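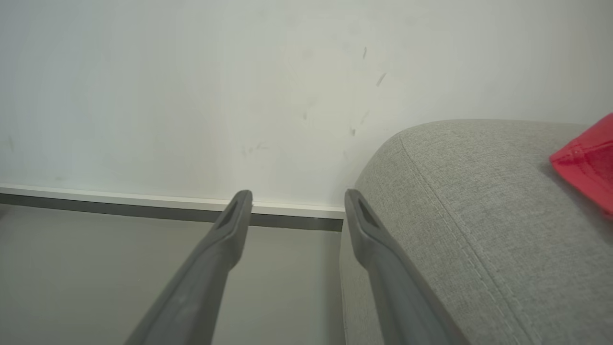

Asif Gondal's objection from last week, more or less word for word: if the amp is doing the distorting, why do we credit the guitarist? Fair. We ran out of time so I'm starting with it today.

Popular Music and Sound, week 3
Notes for 18/09/2023
Topic: distortion, feedback, sustain. Electric guitar tone as something played

Short answer to Asif. The amp distorts whatever it is fed. What it is fed depends on the hands. Pick softly into a tube amp near its limit and the note comes out mostly clean. Dig in and it breaks up. Same settings, same room. So the player is moving in and out of distortion all the time with the right hand, plus the volume knob on the guitar, which people forget about. Long answer is the rest of this sheet.

1. What clipping is

Signal goes in as a wave. Amp can only make it so tall. Push past that and the tops get flattened. Flattened tops = extra harmonics that were not in the orginal note.

Soft clipping: tops get rounded. Warm, some compression. Tubes pushed moderately, many overdrive pedals.
Hard clipping: tops chopped flat. Buzzy, bright, more sustain. Many distortion pedals.
Fuzz: close to a square wave. Very old idea, among the first pedal effects sold. Chords turn to mud, single notes sound huge.

Terms get swapped around in magazines and ads. In this class use the three words as above, please. I will mark it.

2. Why power chords

Two notes at once through distortion give you the two notes, their harmonics, AND the sums and differences between them. With a root and fifth those extra tones mostly land on notes that already fit. Often you get a low one an octave under the root. Sounds bigger than it is.

Add a major third and the extra tones start to fight. Not wrong, just rough. Some players want that. Most rock rhythm parts drop the third and let the singer or the bass suggest major or minor.

Demo in class: same chord shape, clean then distorted, with the third and without. If you missed it do it yourself on any practice amp, takes two minutes.

3. Sustain and compression

Clipping squashes loud and quiet together. The front of the note loses its peak, the tail comes up. So the note seems to last longer. The string is dying away at its normal rate, you just don't hear it drop until late.

Consequence for playing: fast left-hand work (hammer-ons, pull-offs, tapping) gets much easier to hear. Also every mistake does. Muting becomes half the job. Unused strings ring, hum comes up, fingers squeak. Watch a good player's right palm sometime.

4. Feedback

Loop: string moves > pickup > amp > speaker > air > string again. If the loop adds energy at the right pitch the note holds, or jumps up to a harmonic and stays there.

What changes the pitch you get:
distance from the speaker
angle of the guitar to the speaker
which string and fret
volume, obviously
the room (can't plan for this one)

Two kinds. Musical feedback goes through the string and can be steered. Microphonic feedback is the pickup itself squealing, usually loose coils, and there's not much you can do with it except turn away. Wax potting of pickups is for the second kind.

This is the bit that matters most for Asif's question. Standing in a particular spot and leaning is now part of technique. The instrument is guitar + amp + room and the player is playing all of it.

5. Listening

Tracks are in the course folder. All from local bands so we can share the files without trouble.

Zivumby, "Noster". Start at 1:26. Clean intro, then the guitarist turns up the guitar volume. No pedal. Listen for the pick attack getting duller as the gain rises.
Uddin, "Grutatside". Fuzz all the way through. Two guitars, one playing single notes only. Ask why. The long held note before the last verse is feedback and it climbs at the end, about 10 seconds in.

Play each one twice. First time on speakers, second on headphones. Write down where you think the tone changes and what caused it: hand, knob, pedal, position. Guess if you have to.

6. Things people got wrong on the last quiz

Gain and volume are different controls. Gain sets how hard you hit the stage that clips. Volume sets how loud the result is. You can have a filthy sound at bedroom level.
Humbuckers don't distort "more" because they are darker. Usually they put out more level.
Reverb before distortion and reverb after distortion are very differnt sounds. Draw the chain if you are unsure.

7. For next week

Read pages 18 to 26 of the course pack, skip the box on transistor types.
One page on either track above. Pick ONE moment, a few seconds long, and explain how the sound was made. No biography, no history of the band. I don't need to know where they met.
Page 73 has a blank signal chain diagram, copy it and fill it in for your track.

Final projects are due in December, topic sheet to follow. If you want to record something with the department amps, book early, the louder one goes first.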